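Trabajo final de Estadística Aplicada, 24 de agosto de 2004

# ¿Existe la «racha» del portero? Revisión crítica de una creencia del hockey hielo

## 1. Por qué desconfiamos

En las crónicas de la liga universitaria se repite que un portero «está caliente» después de dos o tres partidos buenos. Los entrenadores deciden titularidades con ese argumento. El nuestro, Jacobus Masilela, sentó en julio a un portero del Gordale por haber perdido la racha, y cuando le preguntamos cómo lo medía contestó que eso se ve. De ahí salió este trabajo.

## 2. Datos

Usamos las actas del torneo Climport, que recogen 2869 tiros a puerta. Descartamos los partidos con cambio de portero a mitad de encuentro y los del Plornmont, cuyas actas mezclan tiros bloqueados con paradas. Quedaron 1142 tiros útiles. La pérdida es grande y no nos gusta, pero corregir a ojo las actas malas nos pareció peor.

Tampoco sabemos si los anotadores cuentan igual en todas las pistas. En una de ellas el porcentaje de paradas es sospechosamente alto para todos los porteros, locales y visitantes.

## 3. Método

Ordenamos los partidos de cada portero y comparamos su porcentaje de paradas tras dos actuaciones buenas con el de los demás días. Luego barajamos el orden 100 veces y repetimos el cálculo. Si la racha existe, el orden real debería destacar entre los barajados.

## 4. Resultados

No destaca. En siete porteros con partidos suficientes, la diferencia cae dentro de lo que produce el azar. El único caso llamativo jugó sus mejores días contra los dos equipos que menos tiran desde cerca, y eso basta para explicarlo sin temperatura alguna.

## 5. Limitaciones

La muestra es corta y un efecto pequeño se nos escaparía. El acta no registra la distancia del tiro ni si había superioridad numérica. Tampoco probamos otras definiciones de racha; con bastantes intentos alguna habría salido favorable, y no nos la habríamos creído.

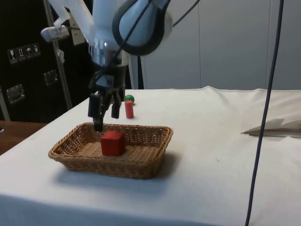
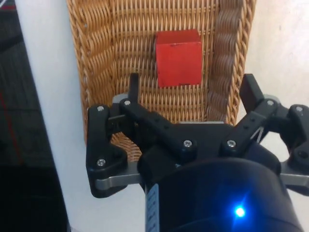 **¿Debería un entrenador elegir portero según los dos últimos partidos?**

Con estos datos no encontramos motivo para hacerlo; el porcentaje de toda la temporada es una guía menos mala.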